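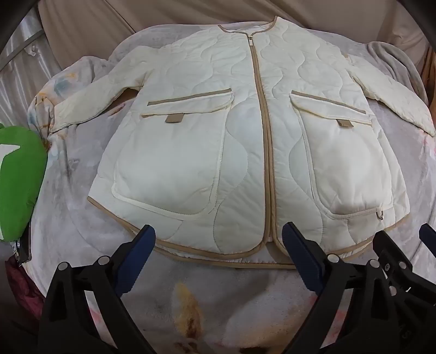

Someone replied to my closet post asking why I bother washing winter coats before putting them away if they're going to get washed again in the fall anyway. They don't get washed again in the fall. I wash them in May and wear them straight out of the bin when it gets cold. Long answer follows.

Posts > Clothes and closets > Putting winter away

Background for new people. I live in Trerau, in an apartment of nearly 400 square feet. There are 2 closets and one of them has the water heater in it. Winter clothes can't hang where I can see them all year. They have to go somewhere in the spring and come back out later.

Stains you can't see in May show up in October. Sweat, body lotion, sunscreen, a splash of ginger ale. They dry clear and turn yellow sitting in the dark. Pale clothes are the worst for it and I own a lot of pale clothes.

The places to check are the neck, the cuffs, the pocket edges, and wherever your bag strap rubs. I do it by the window in the morning. The overhead bulb in my place makes everything look clean.

Moths also go for dirty wool before clean wool. I had them once, in a gray scarf and a pair of socks. The scarf went in the trash.

Order I do it in. Empty the pockets. Zip the zippers. Read the label. Treat the spots. Wash. Dry all the way. Wait a day. Pack. The waiting a day is the part I used to skip.

What I found in pockets this year: a bus transfer, two cough drops stuck together, a glove I had already replaced, a dentist reminder card for an appointment I did go to.

Labels. If it says dry clean only, I believe it for anything with a structured shoulder or a lining that's a different fabric from the outside. If it just says dry clean, I'll sometimes wash it by hand in the tub. I've lost one blazer that way and I accept that.

A quilted jacket with polyester filling usually says machine wash cold, and it can go in with towels if the machine is a front loader. If yours has the post in the middle, put it in a mesh bag or do it by hand. Down is a different job and I'll get to it.

Spot treatment. Dish soap on collars, the plain kind, worked in with a finger. Not a brush. A brush fuzzes up the binding on a collar and you notice it every time you put the thing on. Leave it 20 minutes. Rinse from the back of the fabric.

For makeup on a neckline I use micellar water on a cotton pad first, then the dish soap. Somebody in the replies told me this a couple of years ago and it was right.

Detergent. I use Reltia, the unscented one, and I use less than the cap says. Too much soap stays in the filling and goes stiff. If you squeeze a wet sleeve and get suds, run the rinse again.

I don't use fabric softener on anything with filling or on anything that's supposed to shed water. I don't use it on towels either, but that's a separate thread.

Question from the replies: "Can I use bleach if it's white?" Check the label for the triangle. A crossed-out triangle means no. Also a lot of things people call white are cream, and bleach will get you some third color. I use oxygen powder in cool water, a couple of hours, then a normal wash.

Drying. Lay it flat if you have anywhere to lay it. I use the bed with an old blanket over it and the fan going. Flip it at lunch and again at dinner. Arms out to the sides, or the underarms stay damp after everything else is done.

If you have a dryer, low heat, and take it out partway through to pull the seams straight. I don't have one. The laundromat on my block has good dryers, but the lint screens are never clean, so I bring my own damp rag and wipe the drum before I load.

How to tell if something filled is dry: press it between your palms at the thickest part and hold it there. Cold means damp. Then leave it another night. This goes for comforters too.

Down. I do one down coat a year and I don't enjoy it. Front loader, down soap, extra rinse, then the dryer on low with tennis balls for what feels like the whole afternoon. Bring a book. You have to stop and break up the clumps with your hands. It will smell like a wet duck until it's dry and then it won't.

Wool sweaters. Cool water in the sink, a capful of wool wash, push down, no wringing. Roll in a towel and kneel on it. Dry flat. I use a comb on the pills after, when it's dry, on a table.

The wool overcoat goes out. I take it to Ishida, the cleaner by the post office. They ask about stains at the counter and write it on the ticket, and they've never lost a button of mine.

Last spring I sent everything out at once and it was $155. That was the whole reason I started doing most of it myself. This year only the overcoat and one skirt went.

Tip about the cleaner: take the plastic off when you get home. Hang the coat with the window open for a night before it goes anywhere closed. The plastic is for the trip home and it holds the smell in.

On to storage. I have 3 bins under the bed, the low Etumholm ones with the lids that clip on the long side. They fit under my frame with a little room to spare. Measure the height of yours before you buy any, and measure at the middle where the slats sag.

Bin one is coats and jackets. Bin two is sweaters. Bin three is hats, gloves, scarves, the heating pad, and the good flannel sheets.

Folding a puffy or quilted jacket: zip it, lay it face down, fold the sleeves across the back, fold the bottom up in thirds. Don't roll it tight. The first thing I ever rolled tight came out with a crease across the chest that took most of a month to relax.

Vacuum bags. I get asked every year. Fine for a polyester comforter if you're moving apartments. I wouldn't leave down in one all summer. The one I tried also leaked, so I came back to a puffed-up bag that had lifted the lid off the bin.

Heavy at the bottom, light on top, tissue in between if you have it. I save tissue from shoe boxes. Not newspaper, it comes off on pale stuff.

Cedar. I use the blocks and sand them a little each spring so they smell again. I don't think they kill anything. Clean clothes and a tight lid do most of the work. Keep the wood off the fabric, I put mine in an old sock.

No mothballs in a place this small. I lived above someone who used them and I could smell them in my bread.

Somebody asked about lavender. I like lavender. I don't know if moths care.

Humidity is my real problem in Trerau. July and August here are wet. I put a packet of silica in each corner and swap them midway through. You can buy the kind that changes color. Mine say they can be dried out in the oven, and I have done that, but it made me nervous.

I open the bins once in the middle of summer, take the lids off for an afternoon, and put them back. If something is going to smell, that's when you want to find out.

Write down what's in each bin. I use masking tape on the short end facing out. I used to keep a list on my phone and I never once looked at it.

Repairs. Do them before packing. A loose button in May is a lost button in November. I keep a little dish for anything that needs thread and I don't close a bin until the dish is empty. This year it was two buttons, a hanging loop, and a pocket corner.

Zippers. Run a dry toothbrush down the teeth, then a candle stub if it drags. Leave it closed in storage. If the slider itself is worn out, a shop can usually put a new one on without replacing the whole zipper, so ask about that first.

Things I gave away this year: a parka I hadn't worn in two winters and a sweater that itched in the store and kept itching. Clean it before you donate it too. I drop mine off in the fall when people need them, if I have the room to wait. This year I didn't have the room.

What I keep out: one mid-weight jacket, one cardigan, one rain shell. It gets cold here at night well into June and I got tired of pulling the bed apart.

Reply from someone with a garage: "Could I just hang everything on a rack out there with a sheet over it?" If it's dry and you don't have mice. I'd check the mice part. A sheet lets air through, which is good, but put something solid over the shoulders so dust doesn't settle there.

Someone else asked how long all this takes. I do it in bits over a couple of weeks, one load at a time, when the weather is good for drying. The overcoat was at the cleaner for most of that anyway.

Boots are next. I'm still waiting on the shoe trees I ordered, so that thread will go up when they get here.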